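Subject: Re: Brullow sim pack – worth the money?

Someone on the list wrote:
> Has anyone tried the Brullow tabletop pack yet? We're on the old Tsai scenes
> at Titthorpe and the students are sick of them. It's 1287 for a site licence
> and I can't get a straight answer out of sales on whether the wrist view is
> any good, or how long it takes to set up.

Hi all,

We've had it running at Honau since June, so I can give you a bit of an answer. Setup took me 2 afternoons, most of it spent on a graphics driver that was my own fault. The pack comes with 13 tabletop layouts and you can swap the clutter about in a plain text file, which I like a lot more than the menus (they're horrible, sorry Brullow). Support answered both my emails the same day. The licence manager does sulk if the network drops – save often!

I wouldn't buy it for looks. If your students are training on pictures alone I'd ask for the trial first and try your own task in it, and I'd ask about the price too, as we got a bit off for paying up front.

The wrist view is the part I'd pay for, because you get the fingers and the clutter together from close in, much as you would on the bench. Small stuff holds up nicely: the keys on the table have proper serrated blades, and there's a chain and an orange fob to go with them. Shadows are the weak spot, all jagged and stepped near the tray, and I haven't found a setting that smooths them. Shout if you want my layout files.

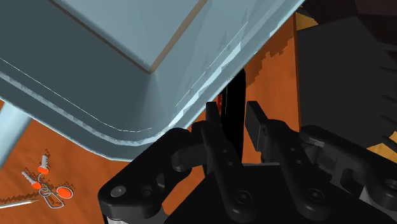
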